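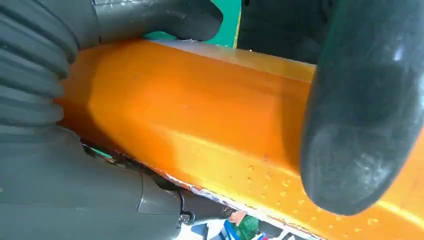 What is the ragged whitish edge on my orange bar, and can I get it off?

Asked 9 May 2024 in Cleaning and Stains
Viewed 91 times

I inherited a craft box from my aunt, who collected supplies the way other people collect parking fines. In it was a long orange bar with flat faces, a bit like a giant barley sugar. Glossy, amber coloured, slightly rounded at the corners. No name on it that I can find.

Two problems. Along one edge there's a thin, ragged whitish rim with flecks of red and blue, which I take to be what's left of a label or some sort of film. And one of the faces has rows of tiny bumps or droplets on it. I'd like it to end up as a paperweight on my desk at work, where it will hold down three invoices and be the most colourful thing in the building.

I don't know if it's soap, resin, glycerine, candle or lolly. My brother offered to lick it. I've said no for now. It has no smell to speak of, but I had a cold for most of April and wouldn't trust my nose with a gas leak.

What would you use on the edge without wrecking the shine?

Roos Dekker

3 answers

Flevlow
Accepted answer, 40 votes

Work out what it is before you put anything on it. Pick an end that will face the wall and rub it with a damp fingertip for ten seconds. If it goes slippery, it's probably soap, and you should stop there and keep water away from it. If it goes tacky, I'd suspect sugar, and your brother may yet have his day. If nothing happens, you're likely dealing with resin or plastic, or possibly wax. A fingernail will dent wax.

For resin or hard plastic, put a little cooking oil on a cotton pad, lay it along the label edge and leave it for 40 minutes. Then roll the leftovers off with your thumb. Don't scrape. A plastic card is fine on the glue if you hold it nearly flat, but a knife will leave a line you'll look at every working day until you retire. Wash off the oil with dish soap and lukewarm water and dry it with an old T-shirt.

No acetone, no nail polish remover, and go easy on eucalyptus oil. It's wonderful on jam jars and can turn some plastics cloudy.

For soap, wait for a dry day and pick at the film with your fingers. You'll lose a bit of the surface with it. Buff with a soft cloth and call it character.

About the bumps: wipe them once with a dry cloth. Droplets come off. If they come straight back over the next day or two, that points to glycerine soap, which pulls moisture out of the air. If they don't budge, they could be bubbles or part of the moulding, and I'd leave them alone.

Kotian
7 votes

Seconding the oil. I've used peanut butter for the same job when the cupboard was bare, and it works, but your paperweight will smell like a school lunch.

Only thing I'd add is to try a hair dryer on low first if the edge is a sticker. Keep it moving and hold it well back. Obviously not if it's wax. I did this to a candle once and now own a very flat candle.

Draton
0 votes

just turn it over so the bad edge is underneath

Comments on this answer

Roos Dekker: I've had it both ways up and there's more than one bad side. Damp finger test done, no slip, no tack, so I'm off to find the canola.

Turkus: Moved from Food and Drink. Please pick the right category when posting.

Roos Dekker: I honestly thought it might be the right category.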